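Lirnodell: a small collection of household instructions, with corrections

README, last touched 26 February 2026

What is in the box

Lirnodell is a plain-text collection of 1419 household instructions: how to descale a kettle, how to fold a fitted sheet, how to get candle wax out of a tablecloth. Each one was copied from a leaflet, the back of a packet, a parish magazine or a drawer, then rewritten in everyday English by someone who had to follow it. The original wording is kept next to the rewrite, so you can see what was done to it and complain.

It began as a folder on a shared drive in Jidville called "misc (good)". The other folder, "misc", has been lost.

Files

instructions.csv: the main table, one row per instruction
sources.csv: where each one came from, so far as we know
rejected.csv: instructions we left out, with the reason
notes.txt: arguments
samples: a few pages for people who don't like opening a CSV

Columns in instructions.csv

id: a number. Numbers are never reused, so there are gaps. Please don't write to us about the gaps.
room: kitchen, bathroom, laundry, garden, or "other". The loft is "other". This was settled after a long exchange that can be read in notes.txt.
original: the text as found, spelling mistakes included
rewrite: our version
steps: how many separate things you have to do
kit: what you need before you start, separated by semicolons
tried: yes or no. "Yes" means one of us did it at home, start to finish, and wrote down what happened.
verdict: free text, sometimes rude

A sample row, laid out so it can be read

id: 800
room: kitchen
original: Having first removed all loose matter, apply the paste liberally and permit to stand.
rewrite: Brush off the crumbs. Spread the paste on thickly and leave it overnight.
steps: 2
kit: brush; baking soda paste
tried: yes
verdict: Overnight is our guess. The leaflet only says "stand", and gives no hint as to how long, or which of you should be doing it.

How the rewriting was done

We kept to a short style sheet called Kalent, which fits on one side of paper and is still too long. Verbs go first. Amounts are given in spoons and cups where the original used them, and in grams where it didn't. "Liberally", "sparingly" and "as required" are banned, along with "simply", which was found in front of most of the hard parts.

Where two sources disagree, both are kept and marked with the same letter in the group column of sources.csv. There are 11 ways of cleaning an oven in here. Several of them contradict each other outright and one is mostly about the author's sister.

Known problems

The kitchen is heavily over-represented. People keep leaflets in kitchen drawers, and the drawers were what we were given.

Garden entries assume a lawn.

A fair number of the laundry instructions refer to machines with a dial. If yours has a touch panel, you will have to work out for yourself what "two clicks past wool" means.

The steps column was filled in by different people with different ideas of what a step is. Boiling the water counts as one step in some rows and three in others. A fix is planned for June, as it was last time.

The import script, Aliyu, sometimes turns a fraction into a date. If a recipe for furniture polish asks for the first of February of a cup of vinegar, it wants half. We have corrected the ones we spotted.

Please do not mix cleaning products on our say-so. Anything that told you to mix bleach with something else went straight into rejected.csv, and it was depressing how long that file got.

Table setting

These rows are the newest and the least settled. The sources are very firm about which side everything goes on and say almost nothing about why, and the older ones expect you to own a fish knife. We rewrote them for a table with one plate per person and whatever cutlery is clean.

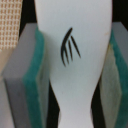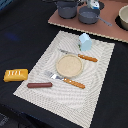 None of the table setting rows has more than six steps, except the one for napkins folded as swans, which we have marked "tried: no" and intend to leave that way.

Using it

Copy it, print it, cut it up and stick it inside a cupboard door. If you publish a changed version, say that you changed it and call it something else. A mention of Lirnodell is welcome but we won't chase you for it.

Sending corrections

Put the id in the subject line, quote the bit that's wrong and say what it should be. If you have tried the instruction yourself, tell us what happened, including the state of the carpet. Corrections to the spelling in the original column will be turned down, since those mistakes belong to the leaflets.

New instructions are welcome for any room, particularly the bathroom. We have enough ovens.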